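Folholm Community Building
Kitchen and Dining Room: Winter Safety Inspection
Inspected by: Till Reinholz
Accompanied by: Jannik Steinbach, Building Services
Period covered: December

This checklist is completed before the start of the winter lettings. Each item is marked Satisfactory, Action required or Not inspected. Items marked Action required must be closed by Building Services before the Saturday bookings resume.

Section A. Access and escape

A1. Main entrance door opens fully and closes unaided. Satisfactory.
A2. Rear exit free of stored goods. Action required. Folding chairs had been stacked across the lower half of the door. They were moved during the visit, but the wall sign asking hirers to keep the exit clear has faded and should be replaced.
A3. Emergency lighting, corridor. Satisfactory.
A4. Emergency lighting, rear stair. Action required. The fitting on the half landing did not come on when the supply was switched off. Sokgate have been asked to attend.
A5. Outside steps and handrail. Satisfactory. Grit bin is full.

Section B. Fire precautions

B1. Extinguishers in place, pins and seals intact. Satisfactory.
B2. Fire blanket by cooker. Action required. The pull tabs are obscured by a notice fixed over them. Notice to be moved to the left of the hatch.
B3. Alarm call points tested. Satisfactory. Call point 2 was tested on this occasion; the next in sequence falls to the spring inspection.
B4. Hall capacity notice displayed. Satisfactory.

Section C. Food storage and table surfaces

C1. Refrigerator temperature record kept. Action required. Entries are missing for several mornings. Hirers' own readings are not a substitute for the building record.
C2. Milk and other chilled goods returned to the refrigerator after use. See comment.
C3. Containers clean, undamaged and closed when in store. See comment.
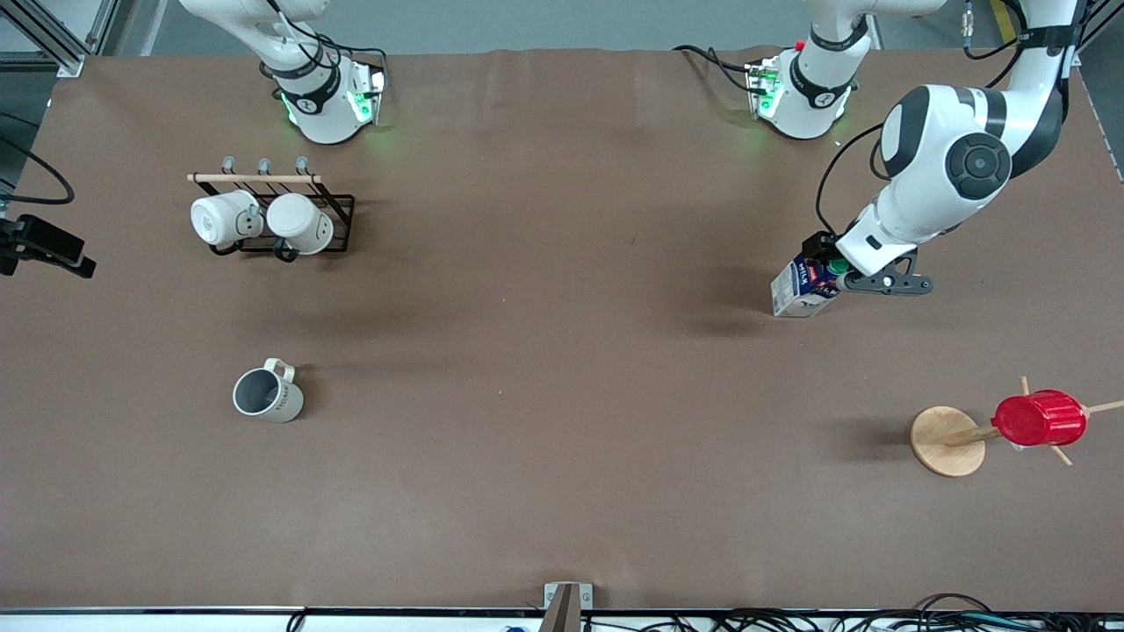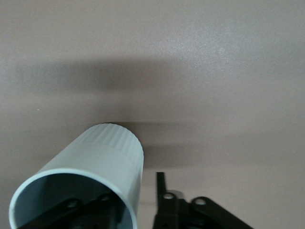 Comment on C2 and C3: the existing instruction is unclear as to who is responsible between bookings. It should state that the outgoing hirer clears all food and drink, and that anything left is disposed of by Building Services at closing.

C4. Dry goods stored off the floor. Satisfactory.
C5. Cleaning products kept apart from food. Action required. Descaler was found on the shelf above the tea and coffee. Removed to the locked cupboard.

Section D. Electrical and water

D1. Portable appliance labels in date. Action required. The label on the large urn cannot be read. The urn is not to be used until it has been retested.
D2. Hot water at hand basin. Satisfactory.
D3. Stopcock accessible and labelled. Satisfactory.
D4. Boiler service record. Not inspected. The record is held at the Cernberg office and a copy has been requested.

Approved by: Figueiredo, Premises Office
Copy to: Building Services; kitchen noticeboard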